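4.2 What the second arm buys

Vendors quote two-arm cells at close to double the price of one-arm cells, and purchasing plans tend to accept the ratio without asking what share of the work needs both arms. We doubt that the share is large. The sorting task we costed is a plain one: household items on a tabletop go into clear plastic bins at the back. Most of these items are small enough for one gripper. The cloths and towels are the usual argument for a pair, and we take that argument seriously, but it covers only part of the item list.
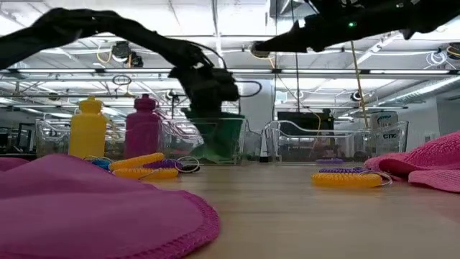
Figure 3. Tabletop sorting with two arms. Bottles, spiral keychains and cloth items share the work surface with the bins.

Our log covers 200 item moves. In 101 of them one arm moved while the other waited, and in a further 75 both arms moved but on separate items, a gain in speed that a buyer could also get by running a longer shift. That leaves the moves in which the arms worked on one item together. Sundaram reads the 75 more kindly than the rest of us do, and the budget in Section 5 is given both ways.

We are also wary of the parts list. The Ferraro quote left out the table frame, spare gripper fingers and cabling - items that the Skurar quote put at 22 percent of the total. A lab that compares the two on the headline price will pick the wrong one.

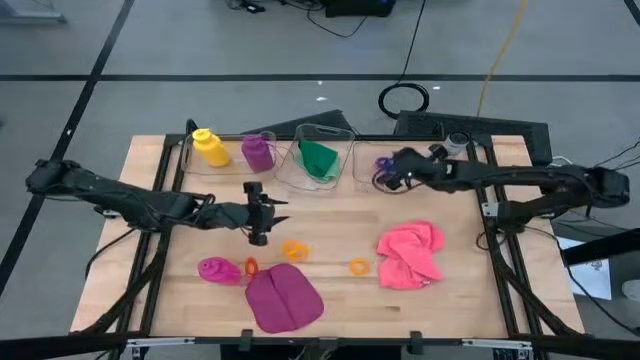 Photo: Daranee Jaidee

Reach is the other claim made for a pair. In the layout used here, three bins stand along the back edge and the right arm serves the rightmost of them while the left works over the front half of the table. A single arm mounted at the center might cover the same area, though we have not tested this and the Gunine planning sheet simply assumes it cannot. Until someone measures it, we would treat the second arm as an option to be priced separately and put off to the next budget year. Saithong and Boonchu disagree on the delay, mainly over the cost of refitting a frame after the first arm has been installed.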